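Jara garden kneeler, article 3711

The Jara is a folding kneeler for people who work long hours near the ground. With the cushion down you kneel on it, and when you turn it over it becomes a low seat. We sell it from our shop in Sokthorpe since June and it is now our most asked article for the garden.

The side legs are of steel tube with green paint. They also serve as handles when you want to stand up again – many customers with weak knees buy it for this only.

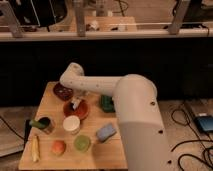
The cushion is 18 mm thick and has a cover which can be wiped. Please do not leave it in strong sun for the whole summer, the cover will become hard. A spare cushion can be ordered separately under the name Gononow, and it fits also the older model with the round feet.

To fold the kneeler, press both side buttons and push the legs inwards. The first days the buttons can be a little stiff. A drop of ordinary oil is enough.

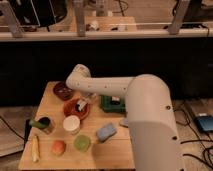
Prallstead Garden Supplies – Department of Hand Tools and Small Equipment

In the box you find the kneeler, 2 tool pockets and one bag with the screws. The pockets are hung on the legs with a strap and are wide enough for a trowel, gloves and a ball of string. They are not made for long shears. If you use only one pocket, hang it on the side of your stronger hand.

The guarantee is 2 years on the frame. It does not include the cushion and the pockets. Keep your receipt, we can not look up old sales by name.

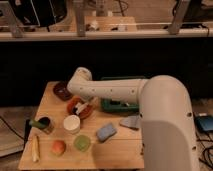

Delivery and returns

We send by parcel post on the next working day. Unused kneelers can be returned in their box, but the postage back is paid by the customer.

Page last changed: Aug 29, 2009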